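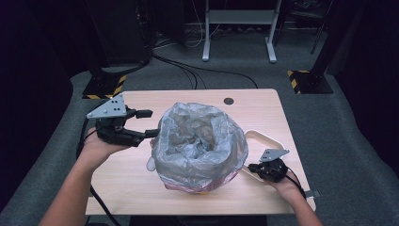
A translucent plastic bag on a light wooden table.

Changes to Plastic Bag and Film Collection

Beginning in April, the Niklow Public Works Office will accept clean plastic bags and film at the Skadberg Road drop-off center. These items may no longer be placed in curbside carts, where they wrap around the sorting equipment and stop the line. Last year the center logged 212 such stoppages, with about 1000 staff hours lost.

Residents are asked to empty and dry all bags before bringing them in. Receipts, labels and zippers should be removed. Each household may leave up to 2 full sacks per visit – larger loads require an appointment.

Questions may be directed to Ileana Mocanu, Recycling Coordinator, at the Public Works front desk.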